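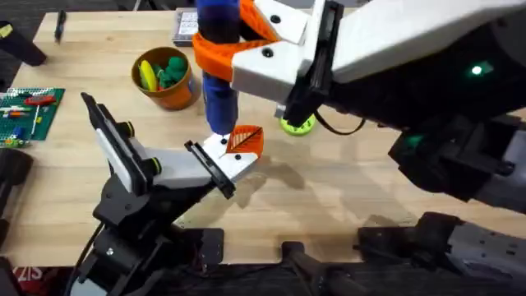
[Kistdale-allotments] Re: Seed swap, and the no-dig plots

From: Janelle Catacutan
To: Kistdale allotments list
Date: January 2021

On the no-dig question, I've read Siriwardena's message twice and I'm still not persuaded. I'll quote the part I mean, as the thread has got long and half of it is now about the water butts.

> Plots 5 and 33 went over to no-dig two seasons back and both holders
> say they've hardly had to weed since. The onions on 33 were the best
> on the site. I'd like us to recommend it to everybody who takes on a
> new plot this year, and to put in a bulk order for compost from
> Gretow while they still have the offer on. At 100 bags we get free
> delivery to the gate. I really think in a few years we'll wonder why
> we ever bothered with a spade.
>
> Also, is anyone still up for the seed swap? We could do it by post.

Two plots is not a lot to go on. Both of them are down by the hedge, where the soil was always better, and both had been looked after for years before anyone laid cardboard on them. I had plot 33 next to me when old Mr Siriwardena senior was still digging it every autumn, and the onions were very good then too. If you wanted to show that the cardboard did it, you'd need to try it on the clay at the top end, with the couch grass and the bindweed, and have somebody dig the plot next door in the usual way for comparison. Has anyone done that? If so I'd like to hear what they got, in weight if possible.

I did try a strip of it myself. Cardboard in September, overlapped, soaked with the hose, compost on top to the depth of my hand. The bindweed came up through the joins by May and then went sideways underneath, so that when I lifted a corner there was a white mat of it. The carrots forked where they hit the clay. The slugs had a fine time under the damp edges and took the first two sowings of lettuce. The squash did well, I'll admit, but squash does well on anything if you feed it.

I expect somebody will say I didn't put enough compost on. That may be right, and it brings me to the order. Gretow's price looks decent until you work out how far a bag goes. On my strip I used five bags and it was only the length of the shed. A full plot would take far more, and then you top it up each year. For a new holder who has just paid rent and bought a fork, that's a big bill before a single bean goes in. The last lot we had from them also had bits of plastic in it and smelt sour, and I know I wasn't the only one who complained. I'd want to see an open bag before we sign up for 100 of them.

The article from the Justisville group that was passed round before Christmas doesn't help much either. It says 203 growers "saw an improvement". Improvement in what? They were people who had already signed up for a no-dig newsletter and then filled in a form about how they felt it was going. I'd feel it was going well too if I'd carted all that compost up a hill. There's no word on what they grew or what sort of ground they had, and the ones who gave up presumably didn't send the form back.

I'm not against anybody doing it. My knees would be delighted never to dig again. What I don't want is a page in the new holders' pack telling people it's the proper way, when the ones most likely to follow it will be on the worst ground. Could the pack just say that some plots do it, and give the plot numbers so people can go and ask?

What I'd suggest for this year is one half plot at the top end, split down the middle, same seed both sides, and everything weighed. Plot 12 is still without a tenant as far as I know. I'll do the digging side. Someone who believes in the cardboard can do the other, and please keep a note of the hours as well as the crop, counting the hours spent wheeling compost.

Seed swap by post is fine by me. I have broad beans (the short ones, I've lost the name), plenty of leek, and a runner bean with a white flower that I've saved for years. I'm after a parsnip that comes up, if such a thing exists. Fresh seed only please, last time I was sent a packet older than my shed.

And the tap by the lower gate is dripping again.

Janelle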